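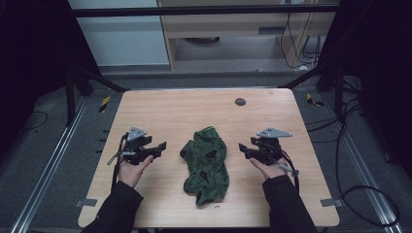
Reader Guide > Setting Up > Part 2: Following a Long Story

Okay, so you've made your account on Flestow and you want to read my Zivercombe fic, which is 348 pages and still growing (sorry, sort of!). The site's default settings are pretty bad for anything that long, so I'd change a few things before you start chapter one.

1. Open the story page and tap Follow. Don't tap Favorite, that only tells me you like it and you won't get any updates.

2. Go to Reading Options and set Chapter View to Single. I had mine on Full Work back in March and my phone froze every time I scrolled past the siege.

3. Turn on Keep My Place. It saves when you leave a chapter, so use the Back to Story button and don't just close the tab.

4. Under Warnings, pick Show Before Chapter. Chapter 8 is rough on poor Sikar and I'd like you to see the note first.

Note: the side stories about the Alipour sisters live in a separate series. You'll have to follow that one too, and I'd wait until you've finished Book 2.

Caution: Clear History wipes your bookmarks as well as your history! I lost more than 50 of them that way and there's no undo. Export your list first (Profile, then Lists, then Save a Copy).

If the Follow button stays gray, log out and back in. That's fixed it for me every time so far.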